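Internet à Birnetov : un réseau « prêt pour l'avenir », mais pour quand ?

12 décembre 2020

La commune de Birnetov aura donc son réseau à très haut débit. C'est du moins ce qu'affirme l'opérateur Vorar, qui a présenté hier soir, en visioconférence, le calendrier révisé du chantier. Révisé pour la deuxième fois. Les 1 282 foyers concernés devaient être raccordables en mai ; on leur parle maintenant du « courant de l'année prochaine », formule assez large pour ne décevoir personne avant longtemps.

Theda Kramer, responsable du déploiement chez Vorar, a mis le retard sur le compte du confinement et des autorisations de voirie. Le premier argument s'entend. Le second laisse songeur : la mairie assure avoir signé les dernières permissions avant l'été, et la rue des Tanneurs a été ouverte, rebouchée, puis rouverte sans que les riverains reçoivent le moindre courrier.
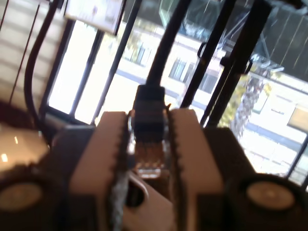

Des débits « jusqu'à »

Sur la brochure distribuée dans les boîtes aux lettres, les chiffres sont superbes. Ils sont aussi tous précédés de « jusqu'à ». Interrogée sur le débit minimal garanti aux heures de pointe, Mme Kramer a répondu que le contrat type était en cours de finalisation. Il l'était déjà lors de la réunion précédente.

Pour Vangelis Vlachopoulos, qui tient un atelier de reprographie près de la gare, la question n'a rien de théorique. « J'envoie des fichiers lourds toute la journée. Quand l'école d'à côté fait classe à distance, je peux aller boire un café. On me promet la fibre depuis que j'ai repris le bail, alors je demande à voir. »

Son voisinage n'est pas mieux servi. Dans le quartier du Cordeiro, au-delà de la voie ferrée, une partie des maisons dépend encore de lignes en cuivre qui décrochent par temps de pluie. Or ce quartier figure en dernière position sur le nouveau calendrier, alors qu'il venait en tête sur l'ancien. L'opérateur évoque des « contraintes de génie civil ». Aucun document ne les détaille.
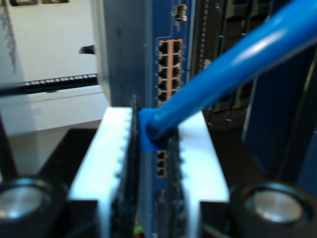 Temps de lecture : 3 min

Reste la facture. Le raccordement est annoncé gratuit, mais seulement jusqu'à la limite de propriété. Pour les maisons en retrait de la rue, il faudra payer la tranchée, et Vorar renvoie vers son partenaire Bovel, seul prestataire agréé à ce jour. Sieglinde Voß, qui habite au bout d'un chemin privé, a demandé un devis : 3 000 euros. « On m'a expliqué que c'était un investissement pour la valeur de la maison. Je n'ai pas l'intention de la vendre, j'ai l'intention de téléphoner à mes petits-enfants », dit-elle.

Peut-on faire creuser par une autre entreprise ? En principe oui, a reconnu Mme Kramer, à condition que les travaux soient ensuite validés par Bovel — validation elle-même payante, à un tarif qui n'a pas été communiqué. Les participants qui insistaient ont été invités à écrire au service client.

Du côté de la mairie, on défend l'accord sans grand enthousiasme. L'adjointe au numérique, Lieselotte Kasten, rappelle qu'un seul autre opérateur s'était manifesté et qu'il ne voulait desservir que le centre. Elle admet que la convention ne prévoit pas de pénalités de retard. « Nous avons privilégié un climat de confiance », explique-t-elle. La confiance, pour l'instant, va surtout dans un sens.

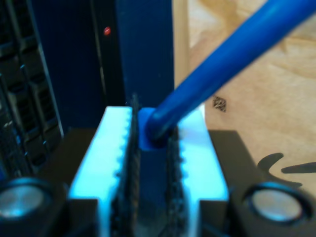
Mme Kasten précise tout de même qu'un avenant est en discussion et qu'il pourrait fixer des échéances par quartier. Elle n'a pas voulu dire si Vorar en avait accepté le principe. L'opérateur, lui, parle d'« échanges constructifs ».

Nanami Oda, conseillère municipale d'opposition, réclame la publication intégrale de la convention, annexes techniques comprises. Elle dit n'avoir obtenu qu'une version où plusieurs pages sont noircies, dont celles consacrées à l'entretien du réseau. Qui interviendra en cas de panne, et dans quel délai ? La question a été posée deux fois pendant la visioconférence. La première, le son a été coupé ; la seconde, on a répondu que le sujet serait traité ultérieurement.

Les habitants peuvent vérifier si leur adresse figure dans la première tranche sur le site de la commune ou à l'accueil de la mairie, sur rendez-vous. La carte mise en ligne hier soir portait encore l'ancien calendrier.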